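Reading time: 3 min
Last updated: May

4.2 What the sorters did with the spare time

The case for automating the portioning bench at Solen was made in terms of wrists. Staff had long complained about the scooping, and management, which had heard the complaints for years, discovered an interest in ergonomics at the same moment it discovered a budget for grippers. We interviewed 19 people who worked the bench before and after the change, and collected 213 entries from the shift log kept at the Jestcombe site.

The wrists did improve. So did attendance on the Saturday shift, although Nedelcu attributes this to the new coffee arrangement and we have no data with which to contradict him. What the log shows more clearly is a change in what counted as work. Before, a sorter filled trays. Afterward, a sorter demonstrated filling trays, watched trays being filled, and wrote a short note when a lentil went somewhere unforeseen. Entries coded as "waiting" outnumbered those coded as "fixing" in every week but one, and in that week the log had been mislaid.

Several respondents described the demonstration work as harder than the job it was meant to replace. "I used to do it without thinking," one told us. "Now I have to do it without thinking, slowly, and the same way each time." Her job title did not change. Her pay grade changed after 3 meetings.

The demonstrations were done at table height with small divided trays, one kind of grain or seed to a compartment (Figure 4). Sorters held strong opinions about the filling order, none of which had been written down until a machine needed them.
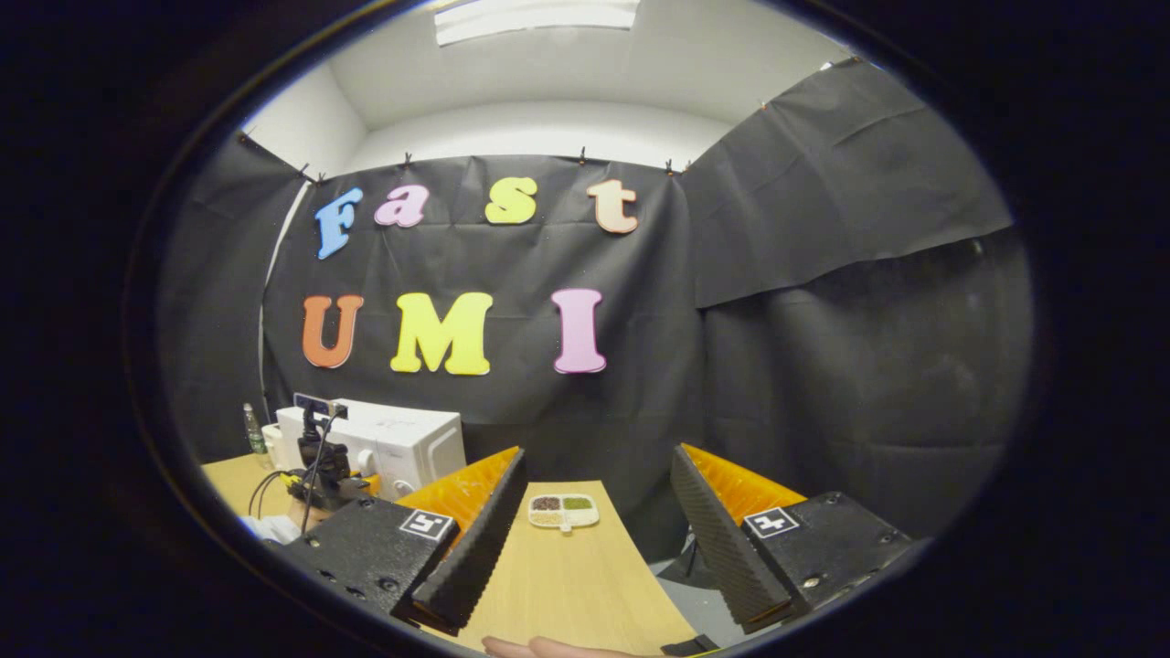 Figure 4. Divided tray on the bench, between the gripper's orange-padded fingers.

4.3 Who gets called when it stops

Under the old arrangement a stopped bench was a matter for Radu Bucur, who had a drawer of parts. Under the new one it is a matter for a ticket, which is read in Trirkden and then forwarded to Radu Bucur.

Contact: Cârstea Working Papers, Trirkden office | Back to top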